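시뮬레이션 부엌에서 배우는 손

글: 루어 토(Lụa Tô)

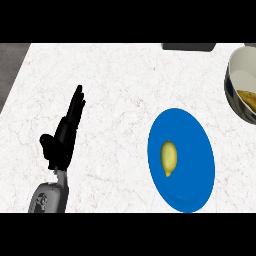
로봇에게 집안일을 가르치는 데 가장 비싼 재료는 시간입니다. 사람이 로봇을 직접 조종해서 시범을 하나 모으는 데 몇 분씩 걸리고, 물건을 다시 제자리에 놓는 일도 사람이 합니다. Rultuvora 연구소의 캐럴 크랩트리(Carol Crabtree) 팀은 이 시간을 줄이려고 시뮬레이션 안의 부엌을 사용합니다. 대리석 조리대, 파란 접시, 레몬 한 개 같은 간단한 구성에서 시작합니다.

팀이 만든 방법의 이름은 Rullon입니다. 먼저 사람이 시범을 30개 보여 줍니다. 그다음 프로그램이 물건의 위치와 손의 출발 자세를 조금씩 바꾸어 새로운 동작을 만들고, 실패한 것은 버립니다. 이렇게 남은 동작이 1147개였습니다. 저는 버리는 단계가 제일 흥미로웠습니다. 크랩트리 씨의 설명에 따르면 처음에는 기준이 너무 엄격해서 쉬운 동작만 남았고, 학습한 로봇은 접시가 조금만 멀어져도 손을 뻗지 못했다고 합니다. 기준을 다시 정하는 데 약 12주가 걸렸습니다.

손가락이 여러 개인 손은 집게보다 다루기가 어렵습니다. 관절이 많고, 엄지의 방향이 조금 틀리면 둥근 과일은 금방 굴러갑니다. 그래서 팀은 물건을 잡기 전의 자세를 따로 평가합니다. 손바닥이 어디를 향하는지, 손가락이 언제 벌어지는지를 봅니다. 이 평가를 넣은 뒤에 실패가 20퍼센트 줄었다고 합니다.

물론 화면 속의 레몬은 진짜 레몬이 아닙니다. 껍질의 마찰도, 무게도 사람이 정한 숫자입니다. 팀은 3월부터 Reltby에 있는 실험실에서 같은 동작을 실제 로봇으로 시험할 계획입니다. 크랩트리 씨는 첫 주의 결과는 나쁠 것이라고 미리 말했습니다. 접시는 깨지지 않는 것으로 벌써 주문해 두었다고 합니다.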